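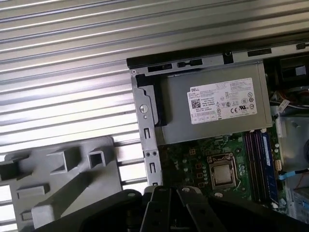 What temperature should marmalade reach at 1000 metres above sea level?

wrenfield
We moved up to Ruawai in autumn and our place is at 1000 metres. My Seville marmalade recipe says to boil to 219 °F, which I take to be 104 °C. I have made it on the coast for years without trouble. Up here the last two batches came out dark and very stiff, and one has gone grainy in the jar. Same pan, same fruit, same sugar. Is the recipe temperature wrong for this height, or is it something else? I use a Sirkach probe thermometer.

Ebere Briggs
At that height, stop the boil near 101 °C. The figure in your recipe is a sea-level figure and has to be lowered by the same amount as the boiling point of water.

The setting temperature is an indirect measure of concentration. A traditional marmalade sets when dissolved solids, mostly sugar, reach 65 per cent or a little over. A solution of that strength boils four to five degrees Celsius above plain water. At sea level water boils at 100, so recipes print 104 or 105. At 1000 metres water boils a bit over three degrees lower, and the marmalade endpoint drops with it.

If you hold the pan on the heat until it shows 104, you evaporate water well past the intended point. Solids end up somewhere in the seventies. That accounts for all three of your faults: the gel is too firm, the extra time at the boil darkens the sugar, and the syrup is supersaturated once cold and can crystallise in the jar.

Don't rely on the height correction alone. Check it on your own stove:

Bring a saucepan of plain water to a full rolling boil.
Hold the probe in the water, clear of the base and sides, until the reading stops moving.
Write down the reading.
Add four and a half degrees Celsius. Use that as the endpoint.

This takes care of altitude and any fixed error in the probe in one step. Repeat it on the day you cook. Air pressure moves with the weather and can shift the boiling point by half a degree or so, which in marmalade is enough to notice.

Two cautions. First, keep the probe tip submerged but off the base of the pan, and stir before reading. A thick batch can be several degrees hotter at the bottom. Second, the temperature only tells you about sugar. Pectin and acid have to be right as well. If the peel was not simmered until fully soft before the sugar went in, the correct temperature will still give you syrup.

On that point, the first simmer (fruit and water, no sugar) also runs cooler up there. Peel softens more slowly. Allow an extra 20 minutes and test a piece between finger and thumb before adding sugar, which stops any further softening. Top up with water if the level falls too far during the longer simmer.

jam_pot_2
I just use the cold saucer. Never owned a thermometer. Put a saucer in the freezer, drop a bit on, push it with your finger, if it wrinkles it's done. Works anywhere. Take the pan off the heat while you're testing or it keeps cooking.

As for the grainy jar, tip it back in a pan with a splash of water and warm it slowly till the crystals go. Might be runnier after. Ours went on the Christmas ham.

Hollis T.
The answer from Ebere Briggs is correct on temperature. I would add two other ways of finding the endpoint, neither of which depends on altitude.

By weight. Weigh the empty pan, including the spoon if you leave it in. Multiply the weight of sugar in the recipe by 1.5. The finished marmalade should weigh close to that, because the fruit contributes a small amount of solids of its own. Take the pan off the heat, put it on a scale that can cope with the load and the heat, and subtract the pan. It is awkward with a large batch but very repeatable. My last small trial was 137 grams over target when the thermometer said it was finished, and the thermometer was wrong — the probe had been resting on the base.

By refractometer. I have a Vesley hand model with a scale running past 80 Brix. Check the range before buying, as the cheaper ones sold for fruit juice stop far too low to be any use for jam. Take a small sample of the syrup without peel, cover it and let it cool to 20 °C before reading, unless the instrument has temperature compensation, and even then don't put boiling syrup on the prism. Stop at 65 or 66. A sample left uncovered loses water while it cools and will read high.

The saucer test is sound in principle, but it depends on the saucer being properly cold and on waiting a full minute. Most people push it too early, see no wrinkle and return the pan to the boil. At altitude you are already working with a narrower margin if you have the old number in your head.

If you process filled jars in a boiling water bath, that time also changes with height. The water is cooler, so the jars need longer. Use the altitude table that comes with a tested recipe and don't estimate it. The adjustment is made to the time only; turning up the burner under water that is already boiling does nothing except fill the kitchen with steam.

wrenfield
Did the water check this morning. The probe read 96.5 at a rolling boil, so I used 101 as the endpoint. The batch is in jars and cooling. Colour is much closer to what I used to get. I have kept the saucer test as a second check, with the longer wait.

One thing still unclear to me. The recipe on the back of the Filine sugar packet uses added pectin and gives a boiling time with no temperature. Does that need adjusting too?

Ebere Briggs
Leave the boiling time as printed for the first batch. With added pectin the sugar concentration is set largely by the quantities you weigh in, and the hard boil is short, so there is much less evaporation to go wrong. Start timing only when the boil can't be stirred down. If it sets soft, look at the quantities and the age of the pectin before you lengthen the boil.

Last updated: June
Print this page
E-mail this page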